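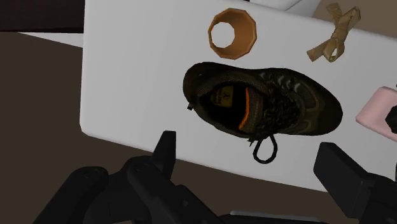
Tricot : le grand châle collectif de Pemard sera exposé jusqu'à la fin du printemps

Imprimer | Envoyer par e-mail

Le châle tricoté par les membres de l'atelier Flunar est terminé. Assemblé pendant l'hiver dans les locaux de l'association, à Pemard, il est visible depuis février 2025 dans le hall de la médiathèque, aux heures d'ouverture habituelles. L'entrée est libre.

L'ouvrage se compose de 258 carrés au point mousse et au point de riz, cousus bord à bord puis entourés d'une bordure au crochet. Chaque carré mesure 16 centimètres de côté. Les participants étaient libres de choisir leurs couleurs, à condition d'utiliser une laine de même grosseur et des aiguilles de la taille indiquée sur la fiche distribuée à l'automne. Quelques carrés trop petits ont été repris avec un rang de mailles serrées afin de les ramener aux bonnes dimensions.

Le projet a été lancé par Encarnación Carretero, qui anime l'atelier de tricot de Flunar et donne aussi des cours de crochet pour débutants. Elle avait d'abord prévu une simple couverture de berceau. Les premiers envois sont arrivés plus nombreux que prévu, y compris de lecteurs du bulletin de l'association qui n'avaient jamais fréquenté l'atelier. Le modèle a alors été redessiné sous forme de triangle, la pointe vers le bas.

« Un châle, cela se porte, même si celui-ci demanderait de larges épaules, explique-t-elle. Nous avons gardé les carrés irréguliers. On reconnaît les mains de chacun, et certaines personnes viennent chercher le leur dès qu'elles entrent dans le hall. »

La laine provient en grande partie de fonds de placard. La mercerie Famton a fourni les pelotes écrues de la bordure, pour lesquelles il fallait un seul et même bain de teinture. Il en reste assez pour les réparations. La couture des carrés a occupé l'atelier pendant tout le mois de décembre, avec des séances supplémentaires en soirée. Les bandes horizontales ont été montées séparément, lavées à l'eau tiède, mises à plat pour le séchage, puis réunies deux par deux. Les fils ont été rentrés en dernier.

Deux panneaux accompagnent l'ouvrage. Le premier reproduit le plan de montage, avec les numéros attribués aux carrés et les prénoms de ceux qui ont souhaité figurer sur la liste. Le second donne les explications du point de riz et de la bordure. Une version imprimée est disponible à l'accueil de la médiathèque et peut être emportée. Le public est prié de ne pas toucher le châle, suspendu à une barre, dont le poids tire déjà sur les rangs supérieurs.

Une cagnotte a été ouverte en parallèle pour l'achat de matériel destiné aux cours du soir. Elle a réuni 691 euros, qui serviront à acheter des aiguilles circulaires, des jeux d'aiguilles à double pointe et un dévidoir. Ce matériel sera prêté sur place aux nouveaux inscrits. Les aiguilles droites données par d'anciens adhérents restent également à disposition, dans la mesure où les paires sont complètes.

À la fin de l'exposition, le châle sera décroché et rangé au local de Flunar. L'atelier étudie une demande de prêt du foyer Simiyu, qui voudrait l'installer dans sa salle commune à la rentrée. La décision dépendra surtout de l'accrochage, le mur concerné recevant le soleil une bonne partie de l'après-midi.

Un nouvel ouvrage est déjà commencé. Il s'agit cette fois de chaussettes, tricotées en rond à partir d'un modèle unique proposé en plusieurs tailles. Les débutants peuvent participer, mais il leur est conseillé de savoir monter les mailles et tricoter à l'endroit et à l'envers. Le passage du talon fera l'objet d'une séance à part. Les inscriptions se prennent au local, pendant les heures d'atelier, ou à l'accueil de la médiathèque. Le fil n'est pas fourni ; la liste des qualités conseillées est affichée à la mercerie Famton.

Imprimer cet article
Envoyer à un ami par e-mail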